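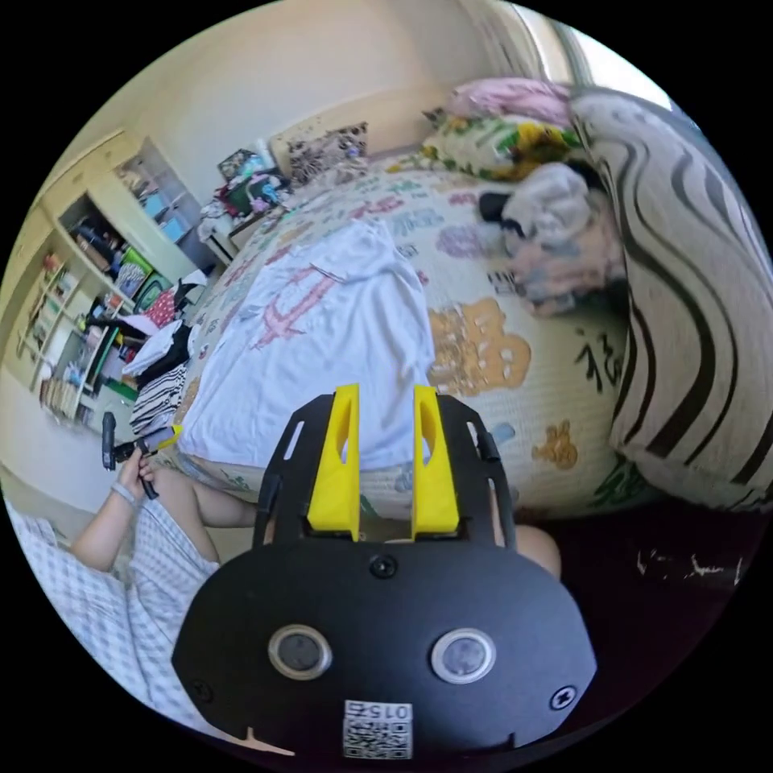

I finally wrote down our rules for recording laundry folding with the hand-held grippers. Up to now they lived in my head and in a few messages to the Pendness people.

Read the number on the gripper sticker into the log before you start. If you swap grippers halfway, end the session and open a new one.

One garment per recording, laid flat first. Start with the fingers open and finish with them open and clear of the cloth. Don't fix a bad fold with your free hand. Let it be bad and mark it as a miss.

Wipe both lenses every 100 recordings. Wodska asks for it every 2000, but I don't agree with them on that.

Keep family post, screens and medicine labels out of view. I threw away 141 recordings in October over that rule, and I'd do it again.

Mamow wants the bedding changed between batches. I've put that in as a "should" for now. Finger wear still needs a section, and I haven't started it.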